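Facilities and Services > Staff Newsletter > Shared Spaces

Print this page | E-mail this page

Shared tableware: revised arrangements for the round table

The Office of Facilities and Services reminds all staff and visiting researchers at the Misora building that the tableware kept for common use is provided for everyone, and that its care falls to those who use it. Revised arrangements were agreed with the building users' group in November and are now in effect. They cover the red plates, bowls and cups, the frying pan, the flatware, the clear plastic cup and the kitchen towels. 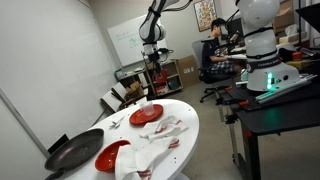
Tableware should be cleared at the end of each session of use and returned to the cabinet in the Jurčo corridor. Items may remain on the table while work is under way, but they should be placed with some thought for the next person. A frying pan set down at the edge with its handle reaching past the tabletop is easily caught by a sleeve, and pans should be moved inward with the handle over the table. Plates may be stacked. Cups should not be left standing on plates when the table is to be moved, even for a short distance.

Users are also asked to wipe the tabletop before leaving. Crumbs are plain to see on a white surface, and they are soon carried to the floor and into the adjoining rooms. A damp cloth is sufficient in nearly all cases. Abrasive pads and powder cleaners should not be used on the table or on the inside of the frying pan. 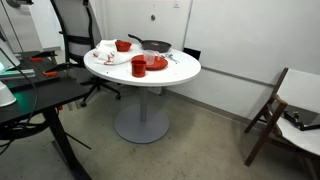 The supply of tableware was reviewed at the same time. Replacement plates and bowls will be ordered through Arkex, under the existing agreement, and a budget of $500 has been set aside for the year. Departments that wish to add items of their own should write to Rūta Hunt in the Facilities office before doing so. Storage is limited — the cabinet has two shelves assigned to this purpose — and items left without notice may be removed.

Kitchen towels have been the subject of more correspondence than any other item. Under the new arrangements, towels are to be shaken out and hung on the rail beside the sink after use. They should not be left in a heap on the table, where they dry slowly and may conceal a fork or a spoon. Used towels will be collected for laundering every eight days and replaced from the store.

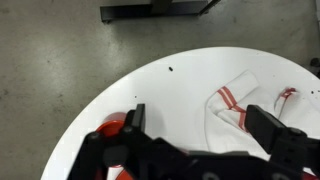
Tamsin Lockyer wrote to this newsletter to ask that the interval be shortened, observing that a towel used to dry dishes and then to wipe a tabletop is not fit to dry dishes again. She proposed that separate cloths be kept for the two tasks and said that her own department had followed this practice without difficulty. The Facilities office has accepted the proposal in part. Plain cloths for tabletops will be placed in the cabinet, and the striped towels should be kept for dishes only.

Bowls and cups should be washed by hand and dried fully before they are put away. Particular attention should be given to the inside of the rim, where residue from dish soap tends to remain.

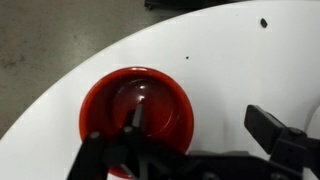
Any piece that is chipped, cracked or badly scratched should be taken out of use and brought to Room 53, with a short note of the date and the type of item. There is no charge to the person reporting the damage. The same room holds spare flatware for meetings, which may be borrowed on signature and returned by the close of the following working day.

Questions about these arrangements may be sent to the Facilities office by internal mail.

Related items
Otora meeting room: changes to booking
Care of shared tables and chairs
Recycling points on the ground floor
Lost property: how to make a claim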